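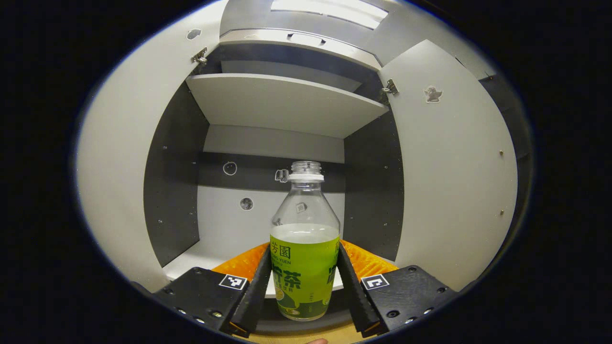

Storage tasks move to handheld collection

The Mandagi group has finished its June round of storage demonstrations, and the tasks that involve cabinets are now recorded entirely with handheld grippers. Teleoperation stays in use for the two-arm tasks at the Wamedis site.

The round produced 1247 demonstrations, of which 86 were rejected at review. Most of the rejected ones failed for the same reason: the marker on one of the gripper blocks left the camera's view while the operator was reaching around a door, so the finger opening could not be recovered for that part of the recording. A smaller group had tracking loss near plain white surfaces. Ariel Layug has added a check that flags both faults on the collection laptop before the operator starts the next take.

Drink bottles remain the hardest objects in the set. The clear shoulder gives the model little to work with, and the background shows through it in distorted form. Operators are asked to close the fingers on the label, keep the bottle upright, and approach the compartment straight on with both doors already open. Opening the doors is recorded as a separate task and should not be combined with placing.

Sihan Dong compared the two collection methods on the same cabinet task. By remote control, an experienced operator needed 53 seconds per placement. The handheld figure was much lower, but the comparison is not quite fair: the remote operator worked from two fixed camera views and had no sense of contact with the shelf. Remote demonstrations also contained more pauses, and these have to be trimmed before training. A policy that learns from them untrimmed tends to stop in front of the compartment and wait.

Changes for the next round:

Release height. Open the fingers only after the base of the object is resting on the compartment floor. Several takes show a short drop, and the policy copies it.

Start position. Vary it. Too many takes begin from the same spot on the table.

Withdrawal. Back out along the line of approach until the fingers are clear of the doors, then end the take.

Calibration. Repeat the finger opening sequence after every 6 takes, and again whenever a pad is changed.

Melati Kwok is revising the operator sheet to match. Requests for time on the Tostden arm go to Zulkifli Raju, mornings only until the wrist joint has been serviced.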